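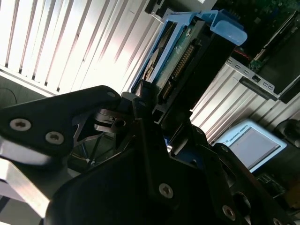
Geert De Haan asked early in the term why a class on automation would start with taking things apart when every textbook starts with putting them together. We have come to love that question, and most of this section is our attempt to answer it.

3.2 The disassembly exercise

The course at Curgate runs as one long project. In September the students meet the arms and learn to move them safely, and from October 2018 they work in pairs on desktop computers retired from the school offices. There were 15 students in the group reported here and 11 of them had never touched a robot before. The task sheet is short: get the drives, the memory and the processor out of the tower, and put each part where the next pair can find it.

It sounds like an afternoon of work. It is a whole term, and a wonderful one! A drive in a plastic caddy is a friendly object for a human hand, which feels a latch give and stops pulling. The students have to decide all of this ahead of time: where to hold the caddy, how hard, at what angle it should leave the bay, and what the fingers must stay clear of on the way out. Most pairs began with a grip across the middle and a straight pull. By the second week they were drawing side views on the whiteboard and arguing about tilt – exactly the kind of argument we had hoped for.

We kept the parts list the same for every pair but let them choose the order. Some went for the processor first, as it is the part they find most exciting, and some started with whatever had the fewest cables near it. The order turned out to matter a great deal to the grades they gave themselves in the project log (see Section 4).
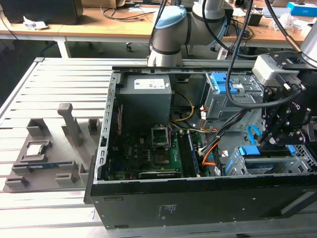 Figure 2. Open tower on the slotted table, with the parts tray to its left holding a processor and a memory module.

Verstraete, reading a draft of this section, objected that a fixed tray makes the placing step too easy and hides the errors that pile up during the pick. It is a fair point. A pocket has edges, though, and edges are strict: a module carried at a poor angle will sit on the rim where everyone can see it. We found that students noticed such errors faster with the tray than with a marked square on the table, and they went back to fix the pick without being told to.

3.3 Cables and hand guiding

Cables were the great surprise of the term. Rigid parts stay where you left them, and the students soon trusted their saved positions. A loop of SATA cable has moved every time you look at it. The Levmont worksheets, which we used for the first two sessions, treat cables as something to clear away before the lesson. We left them in.

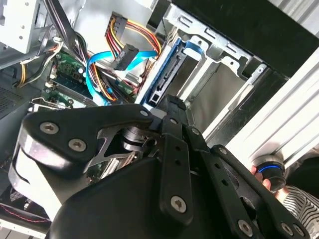 Pairs who had planned their paths entirely on screen tended to come back to the arm at this stage and work out approach points at the machine, with one partner at the tower and the other keeping the log. We encouraged this from then on and would do so from day one next time. The log entries get longer and much better once students have had their faces close to the problem. One pair filled 2 pages on a single connector.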